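Ticket 173: Clodus hand gripper, thin handles slipping during cutlery task
Last updated: 2018-06-18
Opened by Verena Aebischer, Wilbridge trial kitchen

Second week with the Clodus kit and I'm still grinning every time I pick it up. One snag, though. When I go for a single fork out of a pile, the fingers close on the handle fine, then it rolls sideways as I lift. Spoons with a fatter handle come up beautifully (first go, nearly every time!). Firmware is the one it shipped with, ribbed pads, spring on setting 2.

Tried so far:
- Wiped the pads with a damp cloth and let them dry. No change.
- Swapped left and right pads. No change.
- Came in lower, close to the end of the handle. Worse, the fork tips head-down.

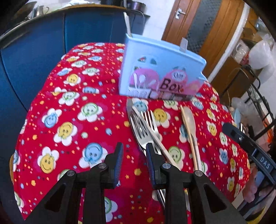

I also ran 64 lifts with the spring one notch tighter. Forks held much better, but my hand was sore by the end and the thin wooden pieces started to pinch out of the fingers like a watermelon seed.

Reply from Paredes support: Thanks for the detail, Verena. Please check the pivot screws before changing anything else. If one has backed off even a quarter turn, the fingers meet at a slight angle and thin handles will roll. Snug them evenly, go back to setting 2 and try gripping nearer the middle of the handle.

Update, same afternoon: You beauty, it was the screws! Two were loose. Did another 200 lifts after tightening and the forks behave now, even when they're crossed over each other. Table knives still twist a bit if I grab them on the flat, so I'm going in edge-on.

Can we keep this open until the softer Calamon pads arrive in August? I'd love to try them on the knives.

Status: waiting on parts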